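Notebook, March, pinhole cameras
Written up at the bench, 4:40 pm

The curved-back tin finally gave me a negative I want to keep! I've been chasing even exposure across the paper since the first flat box, and bending the sheet around the inside of a round tin does most of the work. The corners still fall off, but gently, and I like the look of it.

Tin is the one I've labeled Lemma. Pinhole is brass shim, dimpled with a needle and sanded from the back with wet paper until the point just broke through. Hagos Gebreyes checked it under the loupe and found a burr at one side, so I went over it again. Much rounder now.
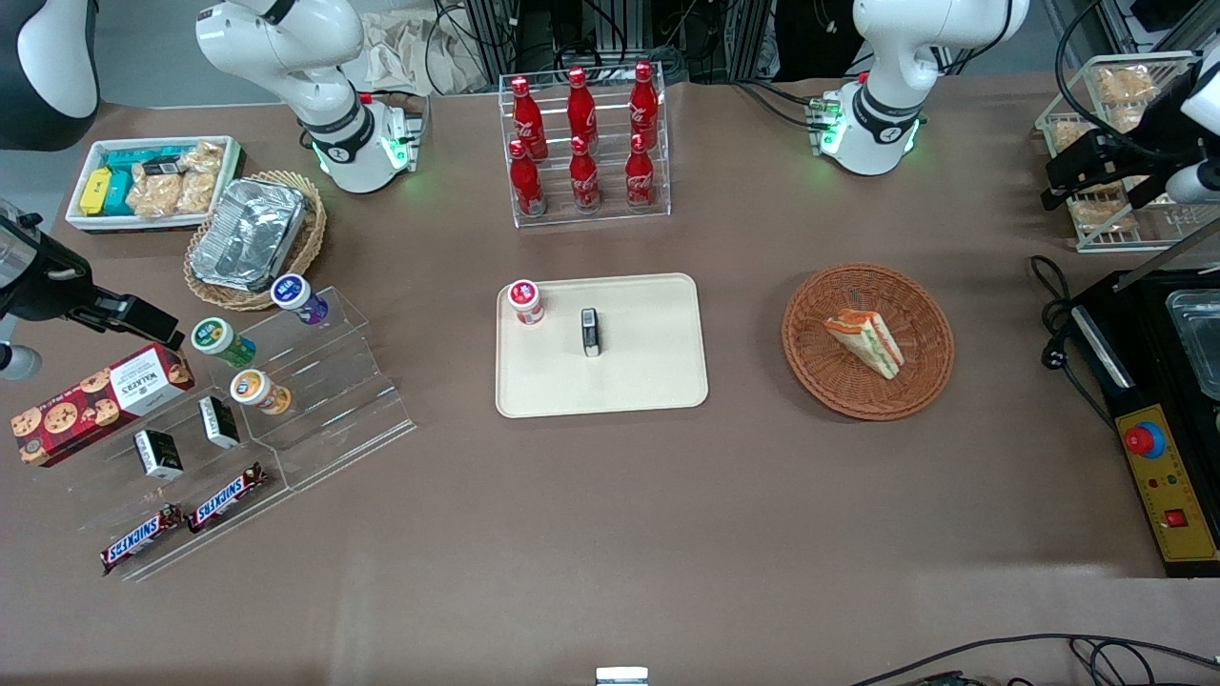
Exposures from the Dredbridge window, bright overcast, paper negative:
first try, 27 seconds, thin, sky fine but the wall barely there
second try, 200 seconds, far too dense
third, 2 minutes, lovely

Yes, the third is shorter than the second and looks a whole different picture. I want to redo the middle one in case my developer was too warm. Gebremedhin Endale thinks the safelight is closer to the tray than it should be and he may be right, the borders have a faint gray to them. Coin test next, before I blame the chemistry.

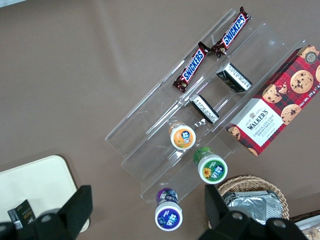
Flemutel is the other build, the one with several pinholes in a row, and I'm so looking forward to loading it. Each hole throws its own image and they overlap at the edges unless there's a divider between them. My cardboard dividers sag. A clear stepped rack like the one with the Snickers bars in it has the layout I'm after, parallel lanes all the way along, except mine has to be black and completely light-tight. I'll cut it from mat board and flock the inside, 3 dividers to start with.

Shutter is still black tape. It works, but peeling it shakes the tin, so I'm adding a swinging flap on a brass fastener.
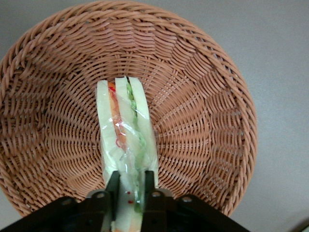 Round basket, woven, with a braided rim.

To do: coin test, new flap, ask Hagos if he has any more shim, mix fresh stop bath. Hikari paper box goes back in the dark cupboard, lid taped.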